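Why the Silledov group stopped making its simulated kitchen look better
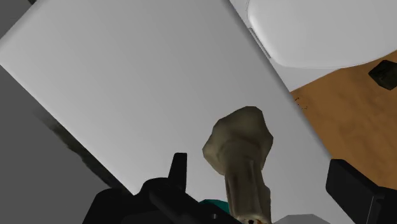

For most of a year, Marjorie Ackroyd's team did what a lot of people who train robots in simulation do. They tried to make the pictures more realistic. They bought better textures, fixed the lighting and redid the shadows. The scores on the real arm hardly moved.

"We were spending our time on the wrong part," Ackroyd says. "The policy was reaching the object fine. It was closing at the wrong moment, or closing with one finger touching well before the other."

Ackroyd leads the manipulation work on Silledov, a joint project run from labs in Kirport and Bainbridge. The group trains picking policies in rendered rooms, using a view from the wrist with the gripper in sight, and then runs them on hardware without further training. The project's latest result concerns odd shapes: things with a fat end and a thin end, things with lumps, things that do not offer two flat sides.

"A box forgives you," she says. "You can be off to one side and the box slides over and squares itself up. Something shaped like a bone rolls, or it turns around the finger that got there first."

The change they made was small. During training, the simulator now starts a share of its episodes late, with the fingers already on either side of the object and the gripper deliberately off center. The policy has to decide whether to shift sideways, rotate, or back out before it closes. Ackroyd calls these late starts. Her colleagues at Bainbridge wanted a longer name and did not get one.

The share matters. With no late starts, the policy rarely practiced the last stage, as early episodes tended to fail on the way in. With too many, it forgot how to approach. The group settled on 35 percent after a long sweep in March that tied up the Kirport machines day and night.

They built the training set from 2,000 object meshes, many of them crude. Surfaces are faceted, and some of the coloring is smeared. Ackroyd says they had planned to clean up the worst ones and then tested whether it was worth doing. Policies trained on the cleaned set did no better on the arm.

"I wouldn't push that too far," she adds. "Our room was evenly lit and the counters were plain. Put it somewhere with glass and shiny pans and I'd expect the rendering to matter again."

The hardware trials ran to 2,147 attempts, all on the Cleston bench in Kirport. Policies with late starts dropped fewer objects after lifting, and the gap was widest for the long, uneven ones. Flat items such as lids showed no gain.

There were 2 failures that damaged a fingertip, both from closing on an edge of the counter. Ackroyd wants those in the paper. "It learned that it could correct late, so it sometimes left the correction too late. That's a cost of the method and people should see it."

The next round will let the policy open again after first contact, something the current version is not allowed to do. Bainbridge is writing the contact model for it now.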